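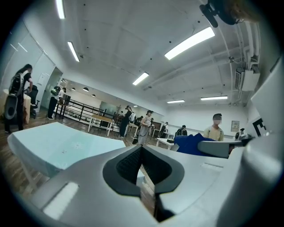 Camera view from one of our hand-held grippers, blue cloth out in front.

Jarkus: cloth handling clips from the Nornora robotics club

Hi! I'm Octavio Henríquez and I look after this dataset for the club. We started it as a student project because every folding demo we tried went badly (my first one was terrible), and we wanted our own clips to train on.

What you get: 1,000 clips, split into 800 for training and the rest for testing. 213 of them have written notes, mostly mine, so sorry about the spelling! Each clip has its own folder with the video and a small text file saying which task it was.

Heads up: faces should be blurred. If you spot one we missed, open an issue and I'll pull the clip. Lighting is pretty much the same all the way through, so don't expect a model trained on this to love your dim garage.

Version 6, uploaded May 27, 2021. The loader script still chokes on spaces in folder names. I'm hoping to fix that in July, after finals.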